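Home
Elections
Vote by Mail
Frequently Asked Questions

Voting by Mail in Drerkton: Frequently Asked Questions

Updated 19th January

The town of Drerkton is holding a special election in February on the proposed library levy. Every registered voter in the town may vote by mail. The questions below are the ones the clerk's office gets most often.

Who can vote by mail?

Any voter registered at a Drerkton address. You do not have to give a reason. Voters in the Skarnano district may vote on the levy as well, as the district shares the library.

Do I have to apply?

Yes, unless you are on the permanent mail list. Voters on the permanent list are sent a ballot for every election. If you are not sure whether you are on it, call the clerk's office or check the card you were sent after you registered.

Where do I get an application?

Applications are at the front counter of the clerk's office, 307 Barta Street, and at the library checkout desk. You can also ask for one by phone and it will be mailed to you. Please print your name and address clearly. We return a number of applications each election that we cannot read.

Can I pick up an application for someone else?

Yes. The voter has to fill it in and sign it. You may drop it off for them.

My ballot came with two envelopes. Which one do I use?

Both. The ballot goes in the plain inner envelope, and the inner envelope goes in the larger one with your name printed on the back. Sign and date the larger envelope on the line. A ballot without a signature can't be counted until the voter comes in and signs.

I made a mistake on my ballot. What now?

Do not cross anything out. Call the office and we will cancel that ballot and send a new one. Each voter can get up to 2 replacements per election.

How do I send it back?

By mail, in the drop box outside the clerk's office, or in the drop box at the Cluron fire station. The drop boxes are emptied daily and locked at 8 p.m. on election day. Ballots mailed in must be in our hands by that time - a postmark is not enough. The return envelope needs one first-class stamp.

Can I still vote in person if I was sent a ballot?

Yes. Bring the mail ballot with you and hand it to the poll worker. If you no longer have it, you will be given a provisional ballot, and it will be counted once we confirm the first one did not come in.

Can people hand out flyers near the drop box?

Not within 100 feet of it. The same distance applies at the polling place entrance. Yard signs on private property are not affected.

I am moving out of Drerkton before the election. Can I vote?

It depends on the date you move. Call the office and have your new address ready.

My signature has changed since I registered. Is that a problem?

It can be. Fill out a new registration card and we will replace the signature on file. If a signature does not match, we write to the voter and call if we have a number.

Is there a polling place for Precinct 19?

Yes, in the Cluron school gym. The entrance is on the parking lot side.

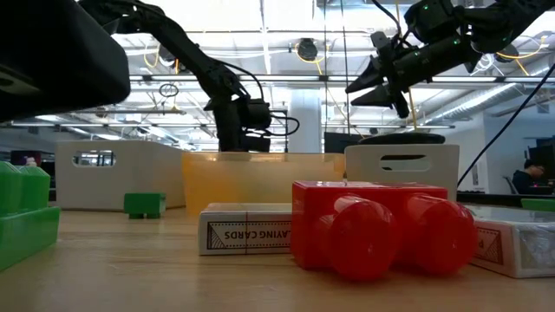 When are the mail ballots counted?

Counting starts after the polls close at 8 p.m. on election day. The first totals are posted on the door of the clerk's office and on this website that night.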